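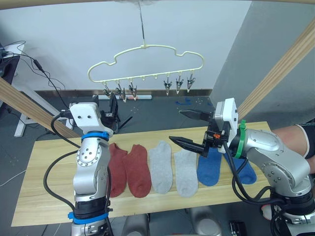
Snare part at 80 or slower before September?

Quispe
I play in the community drumline Trastivero, second snare. Our new opener has a long passage of paradiddles, and I can play it clean only with the metronome at 80. The line plays it much faster. I practice 30 minutes every evening – on a pad, not on the drum. Should I push the tempo now or stay slow until September?

Rirnetari
Stay slow for the first 15 minutes, then go up by 3 clicks and see if your left hand still sounds the same as your right. If it does not, go back. Also mark time with your feet while you play. I skipped this in my first season and on Saturday rehearsals I had to learn everything again.

Prerkum
use a real drum sometimes, pad bounces too much

Quispe
Thank you both. My neighbors will not like the drum, but I will ask for the key to the rehearsal room.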